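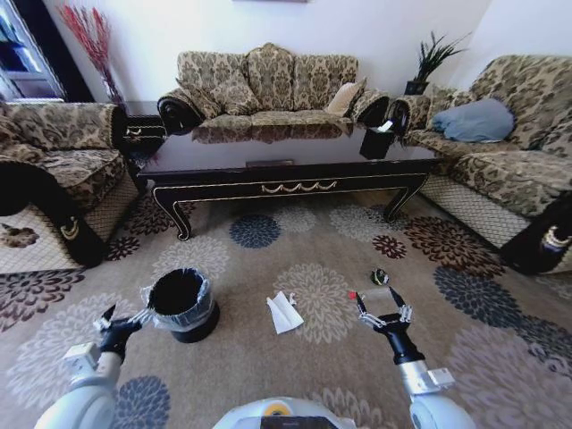
Follum put out version 6 of its tidy-up planner in February, and I've been poking at it ever since, so consider this a quick news roundup with a few opinions thrown in!

The big change is in how the software decides what to grab next. The old planner picked the nearest piece of litter, drove the arm to it, dropped it in the bin and started thinking all over again. The new one looks at everything it can find on the floor and works out an order for both arms together, so a crumpled tissue in the middle of the carpet can go to whichever arm will be free first. Sounds obvious, I know, but anyone who has tried to keep 2 arms from fighting over the same patch of air will tell you it's a pain to code.

Perception got some love too. Follum swapped in a segmentation model from Dresier, trained with an extra 500 home scans, and the release notes single out busy rugs and clear plastic. I'm so glad somebody finally went after rugs. Big printed flowers used to give my setup fits (it once spent a whole evening trying to pick up a petal), and see-through bits of packaging barely showed up in the depth data at all. Clear plastic is still the weak spot, and the notes say so pretty plainly.

My favorite part is smaller. There's a replay tool now, built with the folks at Cloutier, that lets you scrub back through a run and see why the planner chose one grasp over another. I found a bad wrist offset with it before I'd finished my coffee – a bug I'd been blaming on the camera for weeks.

Not everything is rosy. The update closes 43 open issues, but the one about the rim of the bin liner being read as trash is still there, and setups using the Gilthorpe gripper driver need to stay on the old version for now. A fix for the driver is promised for April. The download is up on Follum's site, and you'll want to recalibrate both arms after you install it.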